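Inna Antoniuk
Saturday, November 13, 2021

Okay friends, I promised a thread on how I finally learned to keep a sourdough starter alive, and the coffee is hot and the dog is asleep on my feet, so let's go. (Long one. You know me.)

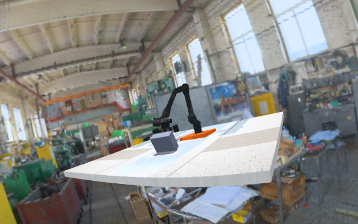 Gray cube, orange pad, one very bendy black arm. All computer-rendered.

First, some history. I killed my first starter in July, in the old apartment in Clurnley, when the kitchen was an oven all by itself. I fed it once a day like the book told me to and it went gray and sour and sad anyway. I cried a little! Over flour!

The starter I have now came from Rainer Reinholz, who used to live across the hall from us and bakes the kind of rye you have to lean on the knife to get through. He handed it to me in a mustard jar and told me to stop being so polite to it. I wrote that on the lid.

What he meant, I think, is that I kept adding tiny little spoonfuls and never threw enough away. The old starter was starving, poor thing. Now I keep 30 grams in the jar and feed it 30 of flour and 30 of water. Scoop the rest out. It feels wasteful for a week and then you discover crackers.

(Crackers: discard, a glug of olive oil, salt, whatever seeds are going stale in the cupboard. Spread it thin, thinner than you think, and bake till the edges are brown. My kids eat them standing up before the pan is even cool.)

Flour. I've tried fancy and I've tried cheap. Plain bread flour with a spoonful of whole rye stirred in is what mine likes best. If yours is sluggish, try the rye before you try anything else, and give it two or three days before you decide it's hopeless.

Somebody always asks about water. I use the tap. When we lived in Odera the water smelled like a swimming pool, so I let a pitcher sit out overnight, and that was fine too.

In winter our kitchen gets cold enough that I wear a hat to make breakfast, so the jar lives on top of the fridge with a dish towel around it. It takes around 6 hours to get puffy up there. On the counter it takes all day and sulks.

Put a rubber band around the jar at the level where you started. Best trick I know. You come back after lunch and you can see right away how far it's climbed, and you don't have to stand there squinting and guessing like I did all last summer.

Going away? Feed it, put it in the fridge, lid on loose, and go have your trip. Mine sat in there the whole time we were visiting my aunt and it smelled like nail polish remover when I got back. Two feedings and it was its cheerful self again.

If you see pink or orange streaks or anything fuzzy, though, out it goes, jar and all. Please don't try to rescue that one, even if it has a name. (Mine is called Mollus. My daughter picked it and won't explain.)

I'll do the actual loaf tomorrow, with the folding and the Dutch oven and the part where I burn my wrist every single time. Tell me your starter names in the replies, I want to read every one of them!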